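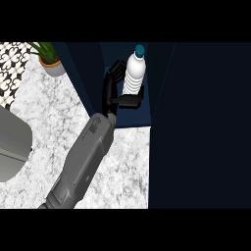
Figure 5. The simulated arm with its hand around the bottle at the cabinet opening.

Nastau > Papers > Clonis > Section 5
Filed under: Simulation & Grasping

5. What the cabinet does to a good grasp

I'll admit the cabinet was my favourite bit of the whole study (Jhair Inga preferred the open worktop, and we argued over it for most of December). Out on the marble, the Ccori planner can come at a bottle from pretty much any side it fancies. Put the same bottle in the cabinet and the side walls rule out a lot of those routes! We ran 3198 simulated trials in Clonis, 1231 of them with the cabinet, and kept the hand settings the same throughout.

Figure 5 has the sort of grip I mean, with the fingers wrapped behind the bottle and the thumb across the front of its base. The bottle is leaning, and our first scoring rule would have marked that down as a miss. We dropped the rule after the Laltarcombe workshop and now score a grasp on whether the bottle stays in the hand for 14 time steps – tilt is logged separately, and I come back to it in the next section.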